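Foam letters, and what they do to a wall

I have owned a bag of foam letters for longer than I've owned a decent frying pan. They came in a tub from a shop called Fitzsimmons, 662 pieces according to the lid, and I have never once checked. What I can report is that the supply of the letter Q is excellent.

My theory of decorating used to be that you painted a wall and then stopped talking about it. Dolores Haverford, who has opinions, told me to hang black fabric and put something cheerful on it. I said that sounded like a puppet theater. She said I should be so lucky. 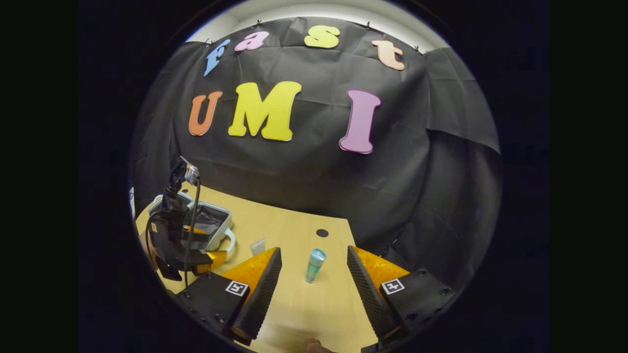

"fast" over "UMI," on black cloth. Lowercase on top, capitals underneath.

I like how the colors come up against the black. The big yellow M does most of the work, and the peach t is more dignified than a peach t has any right to be. Small clips hold the top of the fabric. The creases are still in it. I know about ironing. I have read about it.

The light wood table helps too, and so does having very little on it. A little bottle with a teal cap suits the letters better than any vase I own, and I own 27, mostly gifts from people who were moving.

If you try it, lay the words out on the floor first and walk away for a cup of coffee. Spelling looks different when you come back. Mine at home said "WELCOM" until July.

Recent posts
The Ruven lamp, two years on
A drawer for cables, and its failure
Soup for people who dislike soup
Why I gave the good chair to Roscoe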